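Packing and Storage of Translucent Tubes in a Shared Workroom
Project report, course unit 2
Submitted 4 Jul 2024

3. Method

The stock consisted of translucent tubes supplied by Nullow and kept in the workroom in open cartons. Before the project there was no fixed storage position. Tubes were laid flat in layers, and the lower layers picked up scuff marks on the outer wall. Scuffs are hard to see on a matte surface in direct light, so inspection was done against a dark background.

Two storage methods were compared. In method A the tubes stayed flat, with a sheet of packing paper between layers. In method B they stood upright in a divided tray (Hultix, 15 cells per tray). Each method was run with 500 tubes. Handling was limited to the lower end of the tube in both cases - the upper part was left untouched so that any new mark could be put down to storage.

4. Results

Method A needed less shelf height but more time per layer. Paper shifted when a carton was moved, and tubes at the carton wall were in contact with each other again after a few moves. Method B kept the tubes apart. The main fault was leaning: a tube placed off center in its cell came to rest against the divider. A foam insert cut to the cell size corrected this.

Sorting by color proved unreliable. The same tube reads as pale blue or gray depending on what stands behind it, and shade was dropped from the sorting sheet. 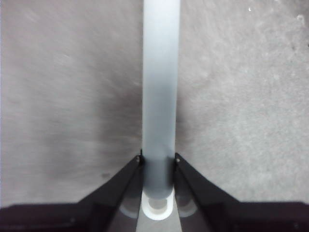
The rim was used as the reference point for counting and for checking that a tube was seated. It is easier to pick out than the wall, and a full tray can be checked from one side of the bench.

5. Open points

The trays do not fit the lower shelf of the Demissie rack. Either the shelf has to be raised or the trays stored on the bench. The inventory sheet lists 3591 tubes in total, and the remaining cartons are to be moved to trays in October.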